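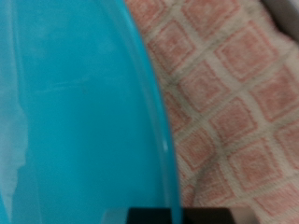 I have finally found my way of washing wool sweaters by hand, and I'm so pleased with it that I've told pretty much everyone I know, so now it's your turn! For years I did my knits in the bathroom sink, which is tiny and has a faucet that sticks out exactly where your hands want to be. Then in March I switched to a plastic basin, a big shiny blue one, and I laid an old patterned cloth in beige and faded pink next to it, and the whole job got so much nicer. The basin has picked up a few thin scratches and I couldn't care less. It's a great blue. I like looking at it while I work, and I'm convinced that's half of why I keep up with the washing now.

The person to thank is Hiyori Takeda, who taught the mending class I took last winter at Bedstead (the little fabric and yarn shop, not the furniture place, people always ask). We were supposed to be learning to darn elbows. I'd brought in my gray Sekiguchi cardigan, which I love more than is reasonable, and she gave it a sniff and asked me very kindly when it had last been washed. Reader, I did not have a good answer. So I got a private lesson in the last ten minutes while everyone else was packing up their needles, and I wrote it all down on the back of my receipt.

OK, so how I do it now. I fill the basin a little over halfway with cool water. I used to go lukewarm and got away with it most of the time, but I did lose one good hat that way and I'm still sore about it. The wool wash goes in while the water is running so it gets mixed properly. I use Stusier, the unscented one, and it takes a tiny amount, less than a capful. I tried Zavik too and it cleaned just as well, but the lavender was so strong that I could smell my own sleeves on the bus. If you like lavender, you'll be thrilled!

Then the sweater goes in, inside out, and I push it down with flat hands until the air bubbles stop coming up. And then you leave it alone. This was the big news for me, because I'd always been a swisher and a squeezer, and all that rubbing is how you get felt. Fifteen minutes of soaking does more than my scrubbing ever did. I make tea. I have gone off and forgotten a sweater for two hours and it was fine, though the tea was cold.

The color of the water when you come back is disgusting and wonderful. The cardigan gave me something like weak coffee the first time. I called my sister to tell her, and she did not share my excitement at all, but then she did her own ski sweater the week after and sent me a very long text about it, so who's the strange one now?

Getting the thing out is where the basin beats the sink by a mile. I tip the dirty water into the tub with one hand holding the sweater back against the side, so I never have to lift it while it's heavy and dripping. Lifting is what stretches the shoulders. I press (no wringing!), pour again, fill it up with fresh cool water for a rinse if the wash calls for one, and press once more. Then I scoop it out with both arms underneath, like a sleepy cat, and lay it on a towel.

Roll the towel up with the sweater inside and kneel on it. Really kneel, walk up and down it a bit. It feels ridiculous and it takes out so much water that drying time went from three days to a little over one at my place. After that it goes flat on a dry towel, gets patted back into shape, and I turn it over before bed. Pull the cuffs in a little while it's damp, they always want to flare.

A few things I'm still working out. Thick cables take forever to dry under the arms, and I've been propping them open with a rolled washcloth, which sort of works. I haven't dared do the red mittens with anything else in the water. And I have one mohair scarf that came out looking like a wet mouse, then dried into the fluffiest thing I own, so if that happens to you, don't panic, just give it a shake.

I did all the winter things over one long afternoon, with the radio on and my sleeves rolled up, and now there's a stack of clean folded wool on the closet shelf that I keep opening the door to admire. Next up are the blankets. If anyone has washed a full-size wool blanket by hand and lived to tell, please leave me a comment, I want every detail, especially where on earth you dried it.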